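Teaching the table-clearing task by hand

Before you record anything, lay the table out the way you mean to keep it - bread in the middle, peppers and crumpled tissues around it, trash bin on the left. Then take hold of the wrist and practice the trip to the bin a few times, nice and slow, until your arms know the way.
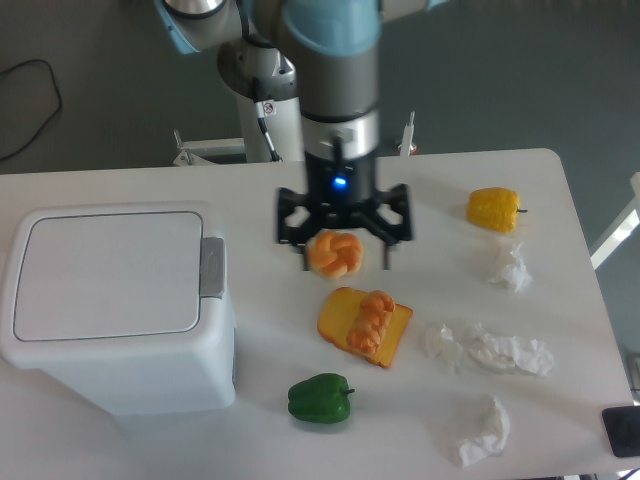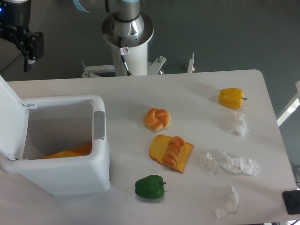 When you're happy, start a new recording in Salo and guide the arm through one item at a time, pausing briefly before each grasp. Don't fret over a wobble! Zulkifli and I kept 108 of our early demos, wobbles and all. Save after every 20, and stretch your shoulders while you wait.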